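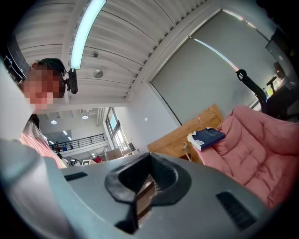

En este apartado montamos la plancha Bastton y hacemos la primera prueba de estampado, que ya tocaba después de tanta página de desembalar. Te pido paciencia, porque la primera vez yo me lancé directa a por la camiseta buena y la estropeé en un momento (¡y era un regalo!). Busca antes algún retal que te dé igual. Con una tela de rayas rosas y blancas, como la que asoma en la foto, se aprende muchísimo: las rayas te hacen de regla y ves enseguida si el vinilo te ha quedado torcido. Luego ya habrá tiempo para las prendas lisas.

Anterior · Índice · Siguiente · Recambios · Contacto

4. Montaje y primera prueba

1. Coloca la plancha sobre una mesa firme, con 75 cm libres de fondo. La tapa se abre hacia atrás y necesita más sitio del que parece.

2. Atornilla el asa con la llave que viene en la bolsita. Aprieta a mano y da un cuarto de vuelta más, sin pasarte.

3. Enchufa directamente a la pared.

PRECAUCIÓN: nada de regletas ni alargadores enrollados. La plancha tira mucho al arrancar y el cable se calienta.

4. Elige la temperatura que indique el envoltorio de tu vinilo. Yo uso casi siempre el Zoubi mate y me guío por su etiqueta, pero cada fabricante va a lo suyo.

5. Espera al pitido. Después deja pasar un par de minutos más, que las esquinas siempre van con retraso.

6. Pon el retal en la base y plancha en vacío unos segundos para quitarle arrugas y humedad.

7. Coloca el vinilo con el plástico hacia arriba, cubre con la hoja de teflón y cierra 12 segundos.

8. Abre, retira el teflón y comprueba en el envoltorio si tu vinilo se pela en frío o en caliente. Si una punta se levanta, baja el plástico otra vez y repite el paso 7.

NOTA: si la tapa cierra sin que notes resistencia, falta presión. Gira la rueda superior hacia la derecha, poco a poco, y prueba de nuevo. El ajuste fino lo cuento en la página 41.

4.1. Diseños grandes en la espalda

Cuando te salga bien el retal, pasa a la camiseta. Letras altas y onduladas, en vertical, rosa sobre blanco, con palabras más pequeñas por encima - a mí ese estilo me encanta, pero pide orden. Haz primero las letras grandes y deja las pequeñas para la última pasada. Si el dibujo supera los 26 cm de la base, divídelo en dos y solapa apenas la zona protegida con teflón.

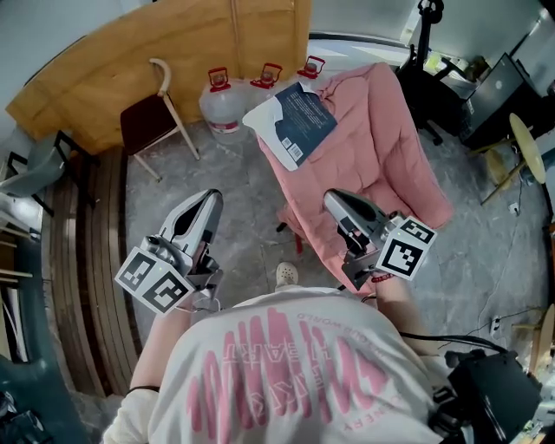 Una lectora me escribe que a ella las letras grandes se le agrietan a los pocos lavados, y que lo arregló dándole la vuelta a la prenda y olvidándose de la secadora. Le doy toda la razón. Yo añadiría dejar reposar la camiseta un día entero antes del primer lavado - con las prisas casi siempre nos lo saltamos.

PRECAUCIÓN: no planches nunca directamente sobre el vinilo con la plancha de casa. Usa el teflón o un paño fino de algodón.

Al terminar, apaga, deja la tapa abierta y no guardes nada hasta que la placa esté fría del todo. Los restos de adhesivo salen con un paño seco.

Relacionado
- Cortar vinilo con el plóter Gurkura
- Qué hacer si el teflón se arruga
- Tabla de tejidos Plaltitance
- Pelado en frío y pelado en caliente

© Manual de taller Bastton · Contacto · Volver arriba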